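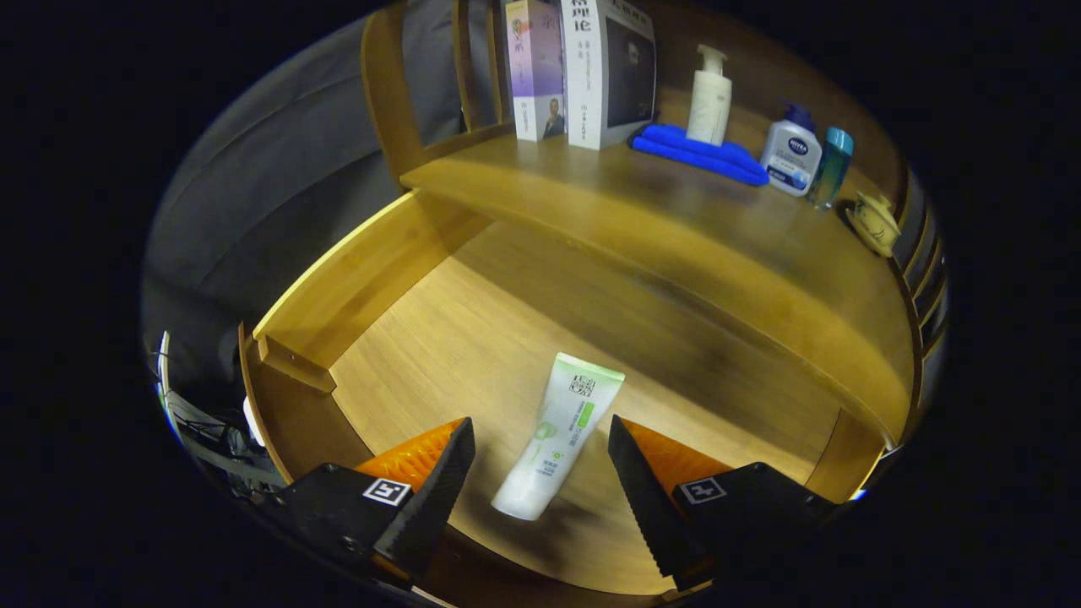
Consumer Claims, Unit 4: Reading the word "natural"

Notes by Magdalini Kyriakidis. Read before the July session and bring one package from your own bathroom.

What the word commits a seller to

Very little, in most cases. A hand cream can be called natural because one ingredient came from a plant at some point, and that ingredient may sit near the bottom of the list. Leaves, green lettering and pale backgrounds commit the seller to even less. A drawing of a leaf is a drawing. Treat it the way you would treat a drawing of a mountain on a bottle of water.

The Flornano case

Flornano sold a face cream with the line "7 botanicals" on the front. All seven were in the ingredient list, and all seven came after the preservative. Was the claim false? No. Did it help anyone choose a cream? I doubt it. Myrto Andreadis argues in the course reader that shoppers see through this kind of thing. Her evidence is a survey in which people were asked whether they see through it, and I would not lean on that very hard.

Tests and percentages

The second Flornano claim was "softer skin in 2 weeks." The small print gave the sample as 20 people, all of whom had been sent the cream free. There was no comparison group. Skin changes with the weather, with sleep, with how often you wash your hands, and a plain cream from the drugstore might have done the same job. The later Jisedmont study had 600 people in it, which sounds better until you read the question they were asked: "Do you agree that your skin feels cared for?" A big sample does not fix a soft question.

Seals

Ask who gives out the seal and who pays for it. The Tremville seal was designed, awarded and checked by the company that sold the products – a fact printed on its own website, four clicks down.

For discussion

Take your package and cross out every word that could not be shown to be wrong. Copy out what is left. Then find the first plant ingredient on the back and note what comes before it.

Reading: Chrysikopoulos, chapter on labels. Skip the part on color psychology, where the sources are thin.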